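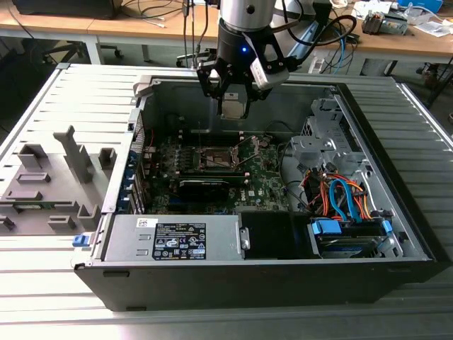 Bench Technician, Computer Reuse (two openings)

Skunulell Computer Reuse, Manzano
Full time, Monday through Friday
Reports to: Aurelio Montoya, workshop manager
Posted 3 June 2019

About us

Skunulell takes in used office computers, wipes them, repairs what can be repaired and passes them on at low cost to schools, libraries and households. Last year 2,578 desktops and laptops left our building in working order. They went to 62 schools and libraries in Manzano, Damham and the towns between, and to families who came in through our walk-in counter. Machines that can't be repaired are stripped for parts, and the remaining metal, plastic and boards go to a licensed recycler.

We have a main workshop in Manzano and a smaller drop-off site in Damham. Both jobs are based in Manzano. You may be asked to cover Damham a few days a year, and we pay mileage when you do.

The work

Most of what you handle will be business desktops, five to ten years old, that come to us by the pallet when an office replaces its equipment. The rest is laptops, monitors and an odd assortment of whatever people leave at the counter. In a normal week you will:

Open, clean and inspect incoming machines and log each one in our inventory system, which is called Bundum. Training is provided.

Test memory, drives, power supplies and processors, and swap out the ones that fail.

Remove old thermal paste, apply new paste and refit heatsinks.

Pull processors, memory and cards from machines that won't be repaired, then bag and label them for stock.

Run the drive wiping software and file the certificate for each drive. Drives that don't pass go in the locked bin for shredding.

Install an operating system and basic software, and run the final checklist.

Sort scrap by material at the end of each shift. Steel, aluminum, copper, circuit boards and cable all go in separate bins.

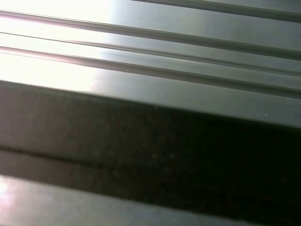

Ribbed gray metal, close up.

You will also spend one morning a week on the walk-in counter. People bring in machines that won't start and want to know if they are worth fixing. You need to be able to give them a clear answer in plain words and not talk down to them.

What we are looking for

You should be able to take a desktop apart and put it back together without a guide. It does not matter to us whether you learned that at a job, in a class or at your kitchen table. You should be careful with small parts and with paperwork — a drive that is wiped but not logged has to be wiped again. You need to read and write English well enough to fill in test records. Spanish is useful at the counter but not required.

You must be able to stand for much of the day and lift a desktop computer onto a shelf. Pallets are moved with a pallet jack. If you need a different bench height, a stool or other changes to do the job, tell us and we will work it out with you.

Helpful, but we can teach it:

Soldering, especially replacing capacitors and power jacks
Laptop screen and keyboard replacement
Basic Linux
Use of a multimeter

No degree is needed. Because of the data we handle, we run a background check after an offer is made. A record does not automatically rule you out.

Hours and pay

Hours are 8:00 to 4:30 with a half hour for lunch. We do not work weekends, apart from one Saturday collection day in March, for which you get a weekday off in return.

Pay is hourly and is set by experience. We will tell you the rate for both pay steps on the first phone call, so you can decide if it is worth your time to come in. After 3 months you move from the training rate to the full rate. Benefits start on the same date and include health insurance, paid vacation and sick days. Each technician also gets a yearly training allowance, which can be used for certification exams. Safety shoes, gloves and eye protection are supplied.

How to apply

Send a resume or a one-page letter to Aurelio Montoya at the Manzano workshop, by mail or in person. In either one, please tell us about a machine you fixed, or tried to fix, and what was wrong with it. A few sentences is enough. If you don't have a resume, list your last two jobs or classes in the letter.

Interviews last an hour. The first half is a conversation and the second half is at a bench, where you will be given a desktop with a fault and a set of tools. We are interested in how you go about it. Plenty of people we hired did not find the fault in the time.

Applications are read as they come in and both openings stay posted until filled. Everyone who applies gets a reply.

If you applied last year and were not selected, you are welcome to apply again. Please mention it in your letter so we can find your earlier application.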